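Subject: Re: [stadell-data] Demos for the floor pickup task

Panagiotis Kadrić wrote:
> We have 300 demonstrations so far, nearly all of them with a clear
> floor. Do we keep going like this to 600, or change the setup
> for the second half? The Gurkus people trained on tidy rooms only
> and their policy got stuck on the first cable it met.

I would change it now. Leave the furniture where it is and put the target among the things that normally live under the steel table. Move the target after every episode. Cables can be shifted every 2 episodes, as long as they stay plugged in.

Starting layout for the bottle target:

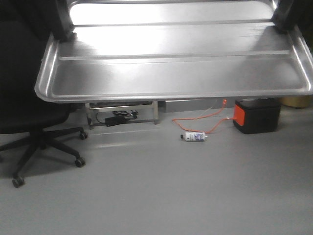
Bottle on its side in front of the orange cable, cap to the left.

Please do some with the bottle close to the chair casters as well. The floor is darker there and I'd like that covered. I also want a few near the black power adapter between the table legs, where the approach is tighter.

Keep failed grasps. Mark them "miss" in the Clidilix log and don't trim the end. If the operator touches a cable, mark that too, even if the pickup is good.

I can take 2 of the afternoon slots in July. Somebody else will need to do the labels.

Radomir

Related threads
Re: Naming of episode folders
Janevski labels, second pass
Clidilix export drops the last second
Operator sign-up for July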